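Surname changed somewhere between the ship and the farm — where do I look next?

Asked by Žofie Kuruc
Saturday, April 6, 2019

Hi all, I've been at this on and off since July and I'm properly stuck. My mum's family were called Morrison as far back as anyone living can remember, but my great-great-grandfather's marriage entry has him as "Morison or Firia". I'd never heard the name Firia in my life! My aunt thinks it was the farm he came from and the clerk wrote it down as a second surname. My cousin thinks he was born Firia and swapped it for something easier to spell (she may have a point, I've had 88 matches come up on my DNA list and three of them have Firia in their trees).

What I have so far is the marriage entry, one census page with the age plainly wrong, and a letter from his sister that calls him "our Firia boy". No baptism. I've been through the parish register twice for both names and both ways round.

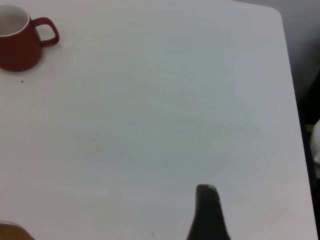
I also tried the surname books in the library and they were no use at all. One says Morrison comes from "son of Maurice" and leaves it there, and the other goes on for a page about a clan he may have had nothing to do with. So, two questions really. Is "or" in a marriage entry normally an alias, or could it be a place? And is it worth paying for the Cirmont parish bundle? It's 45 pounds and I'd rather not if it's the same scans I've already seen.

3 answers

Rawiri Katene
I had one of these in my own tree and it took me years. In the entries I've read, "or" between two names nearly always meant the person was known by both, and that could easily include a farm name that had stuck to the family. So your aunt and your cousin could both be right. I'd leave the baptism for now and go after land and rent records. If Firia was a farm there should be a tenant list with it on, and you can see who was paying. Try the sister too — if she married, her entry might use only one of the names, and witnesses are often relations. Look at how the same clerk wrote other people down as well. I read ten years either side of mine and found he did it for half the parish.

Can't help with the Cirmont bundle, sorry, but ask them for the list of register years before you pay.

potatent
morrison is a really common name, theres 3000 of them in my county alone. have you tried just googling it

Old Ledger
I bought the Cirmont one last year. Mine had the burials, which I hadn't seen on the free site, but the baptisms were the same scans with a nicer index. Over 1000 pages and you can't search the burials, so put the kettle on. If his parents died in the parish it might be worth it to you, as ours gave the farm name next to nearly everybody. Also check F names under T, the indexer on mine kept mixing them up.

Comment from Žofie Kuruc
Thank you Rawiri, I hadn't thought of the sister's marriage at all! Going to try that tonight. And I'll look under T — I've got a Tiria in my notes that I'd crossed out.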